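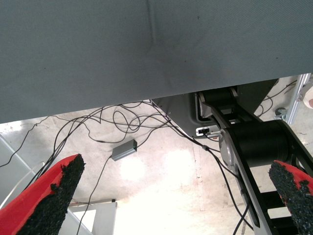 The grey cloth table, March

Posted Mar 9, 2026

Welcome back to the Nultholm workroom page! The table has its cover on now, and I've been slow about writing it up (blame the income tax, and then the flu), so the notes have got long. If you only came to look, scroll away, I won't be offended.

The cloth is from Dollska, the remnant place near the bus loop, and it was $17 for the whole piece. I went in for oilcloth and came out with this. It was folded up on the bottom shelf under the upholstery ends and I had to ask twice for a price. The colour is a funny one. I call it charcoal, but depending on the light it can go bluish, and I've given up trying to match anything to it.

Fold lines: yes, they're still there. I pressed it with a damp tea towel and the medium setting, and I was too chicken to go any hotter. A couple of you wrote last time to suggest a steamer, and I may borrow one in April. For the moment I smooth it with my forearm before I set anything down, and a wrinkle doesn't bother a part that's sitting flat anyway.

Lint and specks are the other thing. A dark cloth shows every crumb. I keep a sticky roller on the windowsill and give the top a going-over, then I do the hanging edge, then I forget about the edge for a month. I did try the vacuum with the brush head and it lifted the whole cover up like a tent, so don't do that unless you've clipped it down first!

I let it hang over at the sides and didn't trim it. Trimming it would mean hemming it, and my machine is at the back of a closet behind the camping stove. If it starts to fray I'll run a bit of fabric glue along there and call it done.

On to the gears, which is what I really wanted a cloth for. I've been sorting the tin from the Hnatiuk auction, the one with the lid that doesn't fit. There were 267 pieces in it when I tipped it out, mostly screws and washers, and 23 of them turned out to be gears. On the old bare top they skated off if you so much as breathed near them, and I spent half of January on my knees with a flashlight. 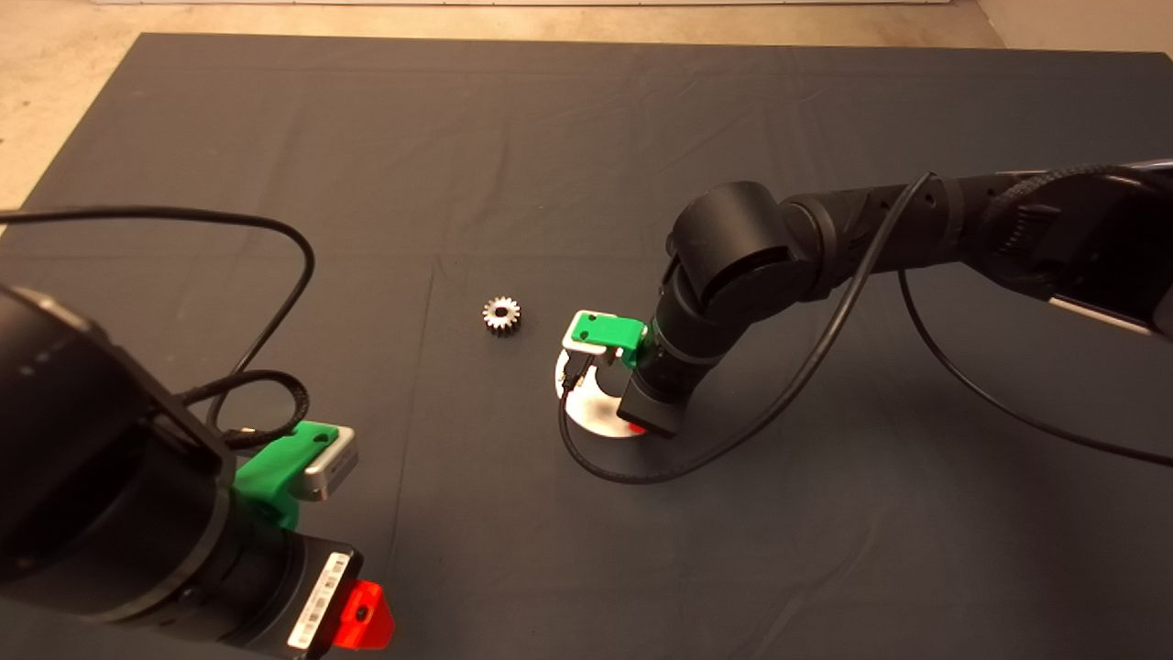 The spur gears are my favourites, I'll admit it. Straight teeth, a hole through the middle, lie flat wherever you put them. A bright one on dark cloth is so much easier on my eyes than the same gear on pale wood, where the teeth all disappear into the grain. I can see straight away if a tooth has been chewed, and I can roll one over with a fingertip and check the other side without chasing it anywhere.

My way of doing it, for whoever asked: one gear out on the cloth at a time, with lots of room around it. I used to spread the whole lot out at once because it looked wonderful, and then I'd lean over for my tea and my sleeve would undo an hour's work. Now the rest stay in a muffin pan on the side table until it's their turn. I measure across the teeth, measure the bore, write both on a scrap of masking tape and stick that to the bag.

Cleaning is an old toothbrush and a drop of sewing machine oil, done over newspaper and never on the cloth. I put the gear through a paper towel twice before it comes back to the table. I got lazy about that once and there's a spot near one corner that I now keep turned to the wall.

What they're all for is the Brundier, the big wooden marble clock kit I bought half built at a garage sale. It's missing most of its small gearing, and the replacement set was priced at $400, so the tin seemed worth a try. So far I have two that look like the right size and one that might be if I squint. I'll know more once the frame is glued up.

Still to do: find a box of proper little bags, get that steamer, move the lamp closer to the window end so I'm not working in my own shadow. I'd also like a second piece of the cloth for the side table if Dollska has any left. If you see it there before me, please leave me a metre!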